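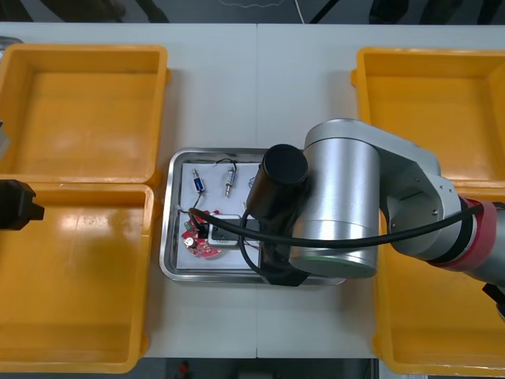

Sorting salvaged parts – bins or one tray?

Posted in: Workbench and Storage

kmellor_bench
October 12, 2023
ok so trying to get a system going for teardown leftovers. Four yellow bins, two each side, steel tray in the middle with a white board laid in it so small stuff shows up. On the board now: red circuit board with the odd rounded outline, the little blue cylinder with metal ends, silver plug-looking thing, small black and white module, some loose wire. Bins I can see still empty because I can't decide what goes where.

Was thinking boards / connectors / switches and sensors / wire. Does that hold up once you have a real pile? I've got 20 dead gadgets waiting in a Linix crate under the bench and want to settle it before I start.
– Keith

ottar_o
Four is fine. Wire gets its own bin no matter what or it ends up wrapped round everything else. Ask me how I know.

romaniuk_k
Disagree on sorting by type. Sort by what you'll do with it. Keep, test, strip for parts, recycle. I did types for years and had a beautiful bin of switches I never once tested. Half were junk.

flamstead_fraser
^ no. Then you go looking for a connector and it could be in any of the four. Type first, always. Testing is a seperate job.

romaniuk_k
You test it BEFORE it goes in a drawer. The bins aren't storage. Bins are for the session, drawers are for storage. Kind of the whole point of a sorting table

flamstead_fraser
Well he didn't say he had drawers

kmellor_bench
I have drawers. Negri cabinet, 9 drawers, two of them stick. Should have said.

ottar_o
oh then Kyrylo is probably right, annoyingly

muzeyyen_oz
What is the blue part? Solenoid? From the picture I could believe that or some kind of switch. If you don't know either, that's your answer for bin one – "unknown". Mine is always the fullest.

Also trim those thin wires or coil them before anything gets moved. The black one and the red ones will snag on something and pull a joint. Bit of masking tape round the coil, done.

kmellor_bench
Not sure on the blue one. Came out of a bag of mixed bits, no markings I can read. Will put a meter on it tonight.

Like the unknown bin. So keep / test / strip / unknown, and recycling goes in a bucket on the floor?

romaniuk_k
Yes. Bucket with a lid if you have kids or a dog.

flamstead_fraser
Still think you'll regret it but fine. At least label them. Four bins the same color, you'll mix up test and strip inside a week.

muzeyyen_oz
Label on the rim on the side facing you, not on the floor of the bin. Floor gets covered by the second handful. The rims look wide enough for tape.

mornthorpe_attic
Different question, why the board inside the tray? I just use the bare tray. Bought 100 of those small zip bags and everything goes straight from tray to bag.

kmellor_bench
Glare mostly. Shiny steel under a bright lamp and I lose the tiny parts. White I can see a dropped screw. Also don't like setting circuit boards on bare metal.

ottar_o
Second that. If anything's still charged you do not want it sat on steel. Discharge caps first anyway. An ESD mat cut to fit would be better than plain board imo

mornthorpe_attic
fair, hadn't thought about charge. I mostly do clocks.

flamstead_fraser
There was a long thread on mats last December, #2646 I think? Ended in a fight over grounding but the first page is good.

kmellor_bench
Found it, thanks. Going with keep on upper left, test below it, strip upper right, unknown lower right. Tape on the rims. Will report back when the crate is empty so dont hold your breath

romaniuk_k
put unknown closest to your writing hand, you'll be in it constantly

kmellor_bench
I'm left handed so that means swapping test and unknown. ok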